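Subject: Re: [hultdale-repair] Parish hall kitchen and the Friday sessions
To: hultdale-repair list

Replying to the list so that everyone has the same version of this. I have cut the quoted message down to the parts I am answering.

> We have been offered the kitchen at Hultdale parish hall as well as the
> main room, from September, at no extra charge. My question is whether we
> want it. The last time we used a kitchen it became the place where all
> the waiting happened and the repairers could not get to the sink.

I would take it. The trouble last time was that the kitchen was the only way through to the toilets, so people were always going to end up standing in it. The parish hall has a separate corridor. I went over on Friday morning and walked it. You can get from the front door to the toilets and back without going near the kitchen at all.

The kitchen has a long worktop under the window, two double sockets above it and another by the fridge. The one by the fridge is loose in the wall and I have told the hall. Until they have seen to it I suggest we put tape across it and leave it alone.

> If we do take it, can we put the electrical table in there and keep the
> main room for textiles, bikes and general mending?

Yes, but I would do it the other way about. Textiles need the sockets more than we tend to allow for. There are usually two sewing machines and an iron going, and the iron was what tripped the supply at the Tomholm session. The kitchen is on its own circuit. If the iron goes in there with the machines, the electrical table can stay in the main room near the stage, where the light is better and there is space for a queue.

Bikes should be outside under the porch if it is dry. If it is wet they can come in as far as the lobby, on the old carpet. The hall was quite firm about oil on the floor of the main room and I do not think we can argue.

> Someone asked whether we should be charging for parts. At the moment it
> is a mixture. Some people pay, some put money in the tin and some do
> neither.

I think we should settle this. My proposal is that small things (fuses, thread, puncture patches, a bit of solder) are free and come out of the tin. Anything that costs us more than 2 pounds is paid for by the owner at what we paid, and we tell them the price before we fit it. Anything we would have to order, the owner orders. We write the part number on a slip and they bring the thing back next time.

That last one will put some people off, I know. We had six items left with us over the summer waiting for parts that one of us had paid for, and two of those have still not been collected. They are in my spare room. If you left a slow cooker or a radio with a green dial, please get in touch, as I would like the shelf back.

> I also wonder if we could say more on the posters about what we can and
> cannot look at. We turned away a microwave and a chainsaw last time and
> both people had come some distance.

Agreed. I have drafted this for the poster and the parish newsletter. Please send changes to the list by the end of the week.

"Bring: clothes, bedding, small furniture, bikes, toys, lamps, radios, kettles, toasters and other small kitchen things. Please bring them clean and bring the lead if it comes off. We cannot look at: microwaves, petrol tools, gas appliances, anything with a screen bigger than a laptop, or anything you cannot carry in by yourself."

On "please bring them clean", I would like that to stay in. A good part of the time at the electrical table goes on crumbs. With a toaster, the owner can unplug it, let it go cold, slide out the crumb tray if it has one, and turn the whole thing upside down over the sink. If the lever still will not stay down after that, it is worth bringing in. Quite often it is only a bit of crust near the catch and they need not make the trip.

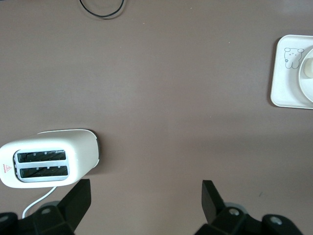
White two-slice toaster.

For the web page version of the list I need pictures of clothes, lamps and bikes, one of each. Phone pictures are fine. Please do not send ones with people's faces in unless you have asked them.

> Last thing. Is anyone in touch with Figueiredo about the second-hand
> sewing machine? I said I would ask and I have not.

I rang them. They still have it and they will hold it until the session after next. It is a plain mechanical one with a new belt, and it comes with a case but no foot pedal. They think a pedal off one of the older Groltano machines will fit, and we have one of those in the textiles box with a split casing. I will take the pedal over to try before we agree to anything. If it does not fit I would let the machine go, as a pedal bought new costs nearly as much as they are asking.

A few things that nobody raised but which need doing before September:

The extension leads want testing. There are five, and the stickers on them are all out of date. I can take them if somebody will drop them round.

The sign-in sheets have run out. The new ones should have a line for the fault as the owner describes it, in their own words. What we have now is a column headed "Problem" which is too narrow to write in, so people put "broken".

The hall has the heating on a timer. If we want it on from 900, which is when the setting up starts, they need to be told the week before. I will do that for the first session and then it can go on the rota with the keys.

I can bring milk.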